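Print this page | E-mail this page

Boiling and Steaming Small Potatoes Without Splitting Them

Small potatoes are easy to cook and easy to spoil. The skins burst, the outsides go to mush, and the middle is still hard when you put a fork in. Most of the trouble comes from starting them in hot water or from mixing sizes in one pan.

Sort first. Put anything smaller than a golf ball in one pile and the rest in another. If you only have a few and they don't match, halve the big ones. Scrub with a soft brush and leave the skins on. Cut out green patches generously, and throw the potato away if the green goes deep.

Start in cold water. Cover the potatoes by an inch, add salt, and bring the pan up slowly. Once it boils, turn it down until the water just moves. A hard boil knocks them against each other and tears the skins. Small ones take around 15 minutes from that point. Test with a thin knife, not a fork, and test the largest.

For salad, drain them and spread them on a towel. Do not run them under the tap. They will soak up water and the dressing will slide off. Dress them while they are still warm.

Steaming takes a little longer but gives a drier potato. Use 5 cups of water in a big pot if you are doing a full basket, and keep the lid on. Waxy kinds hold up best. We grow Minum, which stays firm even when you forget it, and Hellwig, which is floury and better mashed. The first Hellwigs are usually ready in September.

Storing

Keep potatoes dark and cool, in paper or cloth. Plastic bags make them sweat. Onions go somewhere else. Check the bag every week or so and take out anything soft before it spoils the ones next to it. Long sprouts can be rubbed off if the potato is still firm.
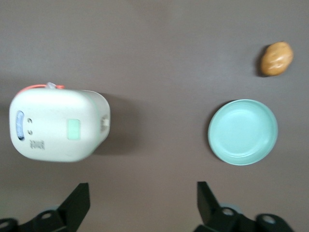 Potatoes for one person don't need a big pot or much counter space. Pick them out of the bag before you start and set them down where you are going to work, so you can look them over in good light. A shallow dish like the light teal one is handy for peelings, or for carrying a cooked potato to the table. Keep cords back from the spot where you cut, and wipe up splashes before you plug anything in.

Leftover boiled potatoes keep three days in the refrigerator, covered. Slice them cold and fry them in a little oil over medium heat. Leave them alone until the first side is brown, then turn once. Salt at the end.

Cooking water from unsalted potatoes can go into bread dough or soup. If it is salted, use it in soup only and taste before you add more.

Last updated: 19th August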